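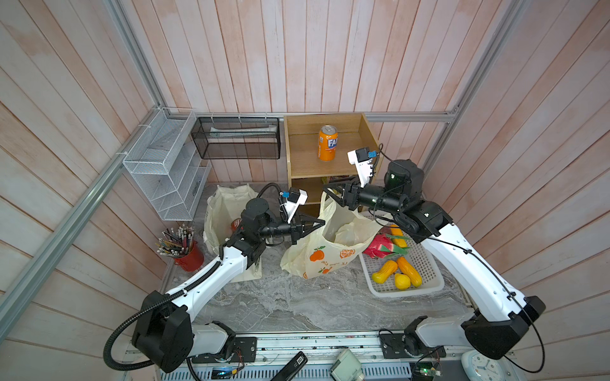
Produce bags, continued

Last month I wrote that thin plastic bags were the weak point in my unpacking routine. I have since kept one variety in rotation, the translucent cream kind with oranges printed on the front, and have some notes.

The film holds no shape. Stand the bag on a stone counter and the lower corners crumple first, then the mouth folds inward. Holding one handle does little. The method I have settled on is to take the handle high on one side and pinch the opposite edge, then pull until the mouth is wide. Heavy items go in first. Oranges are a poor choice for the bottom layer as they roll and drag the film with them. A flat box of crackers works better.

Capacity, in my kitchen, is 3 kg of fruit before the handles start to stretch. Hanne Kirkegaard uses two bags, one inside the other, and gets more, but the inner one slides down and has to be pulled up again at the shelf.

For storage I flatten each bag, fold it lengthwise three times, and roll it toward the handles so the air gets out. Rolling the other way traps it. The rolls go upright in a drawer. Bags with a split seam go to lining the small bin.

Still to try: the square-bottomed paper ones from Jodstead. Alby Rakena says they tear at the handle glue.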